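# About the Plendton Bin Picking Club

We are a student robotics club at Plendton, a two-year technical college, and most of what you have read about student robotics clubs probably won't apply to us. We don't have a mission statement. We had one for a semester, and it said we were "shaping the future of intelligent automation." Ilango Unnithan, our faculty adviser, asked the officers at the time to point to one thing in the lab that matched that sentence. They couldn't, so it came down.

What we do is try to get a robot arm to take things out of a bin. That's the whole club. If it sounds small, come and try it.

## Where the club came from

The club started as a complaint. Soledad Olivares had gone to an industry open house in Navarrete and watched a demo cell clear a bin of identical white boxes without a miss. Everybody clapped. She asked the person running it what would happen if somebody threw in a banana, and was told that was "on the roadmap." She came back annoyed, told Dardo Ulloa about it, and the two of them filled out the paperwork for a student group that same week.

The college already had the arm. It had been bought for a welding course that never drew enough students, and it was mostly used for tours. Getting permission to use it took longer than anything we've programmed on it, and we still share the lab with the machining students, so please don't believe the brochure where it looks like we have a building to ourselves.

## What we work on

The task is picking mixed objects out of a deep bin: groceries, trash, containers, whatever people bring in. We picked it for the club because it's easy to explain and hard to fake. An item either comes out or it doesn't.

We are suspicious of clean test objects. A foam cube tells you your gripper can pick up a foam cube. Real things are dented, shiny, see-through, soft on one side, or lying right up against a wall where the fingers don't fit. Clear plastic gives depth cameras a lot of trouble. Crushed cans are worse than new cans, and there are far more ways to crush a can than we expected when we started writing code for them. Vegetables are cheap, and they don't come in standard sizes.
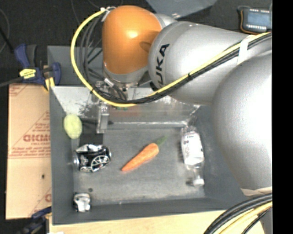

We also don't trust our own numbers very much. Bautista Zapata keeps the pick log, and as of August it had 1,324 attempts in it. A fair share of those were run before we had agreed on what counted as a success. Does it count if the item comes up and then drops back in? (It does not. It used to, for Dardo.) Those early entries are still in the log with a note on them, and we leave them out when we report results. Our success rate fell quite a bit the day we made that rule, and we'd ask you to remember that the next time a company quotes you a very high one.

The software is a mix. There is a planner the club calls Umus, which Abelardo Villalba wrote the first version of and which most of us have since rewritten parts of, not always for the better. Umus looks at the bin, ranks possible grasps and sends one to the arm. We have tried swapping in learned models that other people have published. A couple of them did well on the things they were trained on. On our stuff they did about as well as Umus, took longer to set up, and gave us much less idea of why they failed. We may change our minds. We'd need to see it in the log.

## The Flaltwood event

Each spring we enter the student picking event at Flaltwood. Teams get a bin they haven't seen and a fixed amount of time. We have entered 2 times and have not placed.

The first year our gripper offsets were wrong and we spent most of our run touching the floor of the bin very accurately. The second year went better, until the lighting in the hall turned out to be much brighter than ours and Umus decided that every reflection was an object. Soledad's write-up of that run is pinned by the lab door, and new members have to read it before they touch anything.

We have mixed feelings about competitions in general. They get people to finish things, and the deadline is real. They also reward whatever works for ten minutes in front of judges, and we've seen teams tune for that and learn very little else. We go anyway. The other teams are friendly and will tell you what broke if you ask.

## Who can join

Any Plendton student. You don't need to know how to program, although you'll be better at it by the end whether you wanted to be or not. Some of our most useful members came from machining and never wrote a line of code. They made gripper fingers that fit, and that did more for us than any update to the planner.

Dues are 2 dollars a semester, mostly so that we know who is serious. Our budget from the college is 200 dollars a year. It goes to cable ties, clamps, fasteners and produce. If anybody tells you that robotics is going to make everything cheaper, ask them who buys the cables.

Before you run the arm you have to pass the safety check with Ilango. It is long and he doesn't shorten it. People fail it, usually on the part about where to stand, and they take it again. Until you've passed you can still do plenty:

- run the log next to somebody who is certified
- load and reset the bin between attempts
- work on Umus in simulation (don't get attached to the results)
- bring in objects, as long as they don't leak

## What you should not expect

We get asked whether the club will get you a job in automation. We don't know. A few past members work in the field, and some of them would have anyway. What we can say is that you'll have spent a lot of hours watching a machine fail at something a toddler can do, and writing down how. Employers may or may not care about that.

We also get asked whether robots are about to take over warehouse work. Come by the lab at 4 p.m., when we're usually running, and form your own opinion. Bring a carrot.

Questions go to Soledad or Bautista. Ilango reads his email too, but slowly.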